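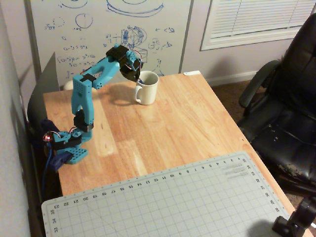
The arm at Golnar Mazandarani's desk, with the gripper over the mug.

Golnar Mazandarani started printing her robot arm in April. She had a used printer, a spare room and a folder of part files a friend had passed along under the name Tenus. She kept the name.

"I didn't design it from nothing," she says. "The links were already drawn. I changed the base and I changed how it holds on to the desk, and then I changed the base again."

The first base was a flat plate with four screw holes. It flexed when the arm reached out, and the gripper would end up lower than it should. The second is thicker where the shoulder sits. It's full of small round holes, which she says saved her some filament and gave her places to put zip ties.

"People think the holes are for looks. Mostly I kept needing somewhere to tie a wire."

The parts came off the printer over a few weeks. She counted 168 hours of print time in her notebook, including two upper links she threw away. One had a layer shift halfway up. The other was fine until she overtightened a screw and cracked it near the elbow.

"That one was my fault. It's plastic. You stop turning when it stops turning."

Her day job is scheduling deliveries for Gulletti, a flooring supplier, and she had never wired a servo before this year. She learned from a soldering class at the Akyol, a shared workshop across town, where members pay by the month and bring their own projects. She still goes there when she needs the drill press or a second opinion. Most of the work happens at home.

The second opinions have been useful. For the first month the wrist servo would twitch at random, and she was sure the code was wrong. Someone at the workshop asked to see her power supply and told her it was too small.

"I had spent two weekends on the software. I bought a bigger supply and the twitch was gone that night."

The software is her own, more or less. She calls it Plerkix. It is a set of scripts that record a motion while she steers the arm and then play it back, with a settings file that stores the center position of each joint. The file matters more than she expected. Any time she takes a joint apart, the servo horn goes back on a tooth or two away from where it was, and the numbers have to be set again.

"I used to do it by eye. Now I print a little gauge for each joint and line it up with that. It takes me 8 minutes for the whole arm. By eye it was an evening."

The task she keeps coming back to is a mug on the desk. She wants the arm to reach over the rim from above and lower the fingers inside without knocking the mug over. It sounds easy, and she thought it would be.

"The mug is taller than you think when you're a robot. The arm has to go up before it goes across. My first recordings went straight at it and pushed it along the desk."

She now breaks the motion into separate moves: lift, swing, tip the wrist down, lower. Each one can be slowed down without touching the others. In her last full set of runs, the arm cleared the rim on 92 tries and hit it on 8. Nearly all the misses came late in the evening, and she suspects the servos drift as they warm up. She has not proved that yet.

"I want to log the temperature and see. Right now it's a guess with a date next to it."

Asked what it cost, she gives only the part she remembers well, which is 60 dollars for replacement servos after she stripped the gears in the first ones. The rest was spread over months and she did not keep receipts.

She has advice for anyone starting the same build. Clamp the base down before the first power-up, even for a quick test. Leave more wire at the wrist than seems reasonable, because the joint pulls on it at the ends of its travel. Label both ends of every cable.

"And print the elbow bracket twice while you have the color loaded. I ran out and had to wait for more. I didn't want one odd link in the middle."

The next job is the fingers. The current ones are stiff, and she has been looking at softer tips that would give a little when they touch the inside of a cup. She has a drawing she likes and plans to print the first pair in a flexible material, if the printer will feed it. The last time she tried that, it jammed.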